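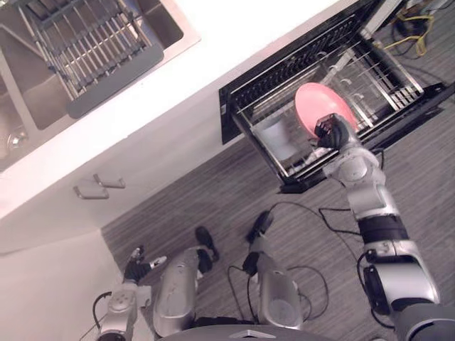 How much should we set aside for our first robot?

Take the price on the quote and double it, then put the second half somewhere your purchasing department can't find it. The robot is the part everyone remembers to budget for. The other half goes to installation, training, spare hands, floor repairs, the electrician, and the second visit from the electrician.

14 shares | 6 comments

About Bultamau

Bultamau is a small planning office for people who are about to spend a great deal of money on a machine with arms. We don't build robots and we don't sell them. We take no commission from anyone who does, which has made us less popular at trade shows than we'd like, though we still get the free pens.

What we do is sit between the person who wants the robot and the person who has to pay for it. Often these two people work in the same building and have stopped eating lunch together. We write the equipment plan, read the quotes, find what the quotes left out, and produce a budget that both of them can sign without crossing their fingers.

How we started

Biljana Petkov spent years buying equipment for Wudine, a company that ran staff kitchens and canteens in office buildings. One November she was handed a budget line marked "automation" and told to use it up before year end. She bought a very handsome machine for scraping trays. It arrived on a truck with no tail lift and stood on the loading dock through the first frost while people argued over whose job it was to bring it indoors. When it finally got inside, it was two inches wider than the kitchen door.

She kept the delivery note. It hangs in our front office, next to the coat hooks, and new clients are walked past it.

Maja Brzozowska was on the other side of that sale. She wrote the quote. She says the width was on page nine, and Biljana says nobody puts a door-sized problem on page nine by accident. They have been in business together ever since, and page nine still comes up.

What we plan for

Most of our work is household-type jobs done at workplace scale: loading dishwashers, wiping down counters, folding, fetching, putting away. These jobs look easy on a quote. Anyone who has shared a kitchen with other adults knows that people can't agree on how a dishwasher should be loaded, and a robot has to be taught one of those opinions. Somebody on your side has to decide which, and the deciding takes staff hours. Staff hours are money. We put them on the sheet.

A first plan from us usually covers:

Measuring the room, doors included
What the machine is expected to do, written as plain tasks and not as a vision
Power, network, and where the cables go when people need to walk
Hands and grippers, plus replacements
Dishes, glasses, and other casualties of training
Who is in the room while it works, and what they were supposed to be doing instead
What happens to the thing in year three

Crockery is the line clients laugh at. Our standing allowance for a dish-handling project is $391, a figure Maja arrived at by adding up the receipts from a job she won't discuss. It has held up better than most of the numbers in this industry.

How we charge

A first review costs $1,000. For that you get one of us on site, a reading of every quote you have, and a written list of what's missing. Bring the quotes you already rejected as well. The rejected ones tend to be more honest about delivery.

A full equipment plan costs $2,000 on top of the review and includes a budget for the first three years, a shorter one for your board, and a one-page version for whoever on your board doesn't read the shorter one. We don't charge by the hour. We tried it, and clients started talking very fast.

If our advice is to buy nothing, the fee is the same. We've given that advice more often than is good for us. A second-hand dish cart and a rota have beaten some impressive machinery.

The Palemia sheet

Our planning spreadsheet is called Palemia. It began as a tab in Biljana's old purchasing file and has grown to the point where Maja refuses to open it before 10 a.m. Clients get a copy to keep. It has a column labeled "And then what?" which you are asked to fill in for every item. Buy a charging dock. And then what? It needs an outlet. And then what? The outlet is behind the fridge.

There is a locked cell in the bottom corner. It is the door width. You can't get a total until you've typed it in.

Where to find us

We're upstairs from the Tănase bakery, in the rooms that smell of bread until noon and of floor polish after that. The stairs are narrow, and yes, we have measured them. Come in the morning if you want a pastry with your bad news. Parking is in the back, behind the flour deliveries, and you may be asked to move.

The office is open from 9 a.m. to 5 p.m. on working days. We answer the phone ourselves. If Biljana picks up, she'll ask what you want the machine to do. If Maja picks up, she'll ask what you've already signed. Try to have both answers ready, and if you signed something yesterday, call before lunch, as many suppliers allow a short cooling-off period and it helps to know how much of it you have left.

Working with us

We're a staff of 2 and intend to stay that way. In the fall, when everyone finds money that has to be spent by December, there's a waiting list, and being alarmed about your budget doesn't move you up it. Spring is quiet. Plans made in spring are also better, mainly because the people making them have slept.

Please send floor drawings if you have them. Drawings from before the last renovation are fine as long as you tell us so.

14 shares | 6 comments | Leave a comment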